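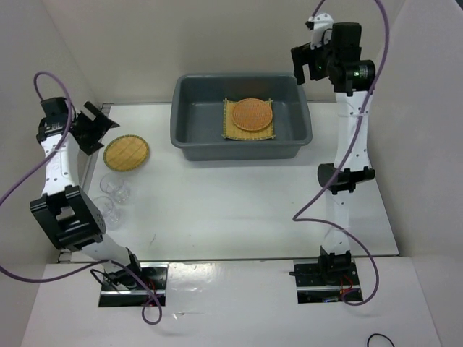
Should a school robotics club give prizes? I think it should stop, at least in the first year. In our club the two arms have to put coasters and mats in a gray bin, and last May we gave points for speed. Three students did all the driving - the others watched. This year Savita Katiyar removed the points, and each student gets 90 minutes with the arms. The work is slower, and I hear more questions. Parents still ask me who is winning.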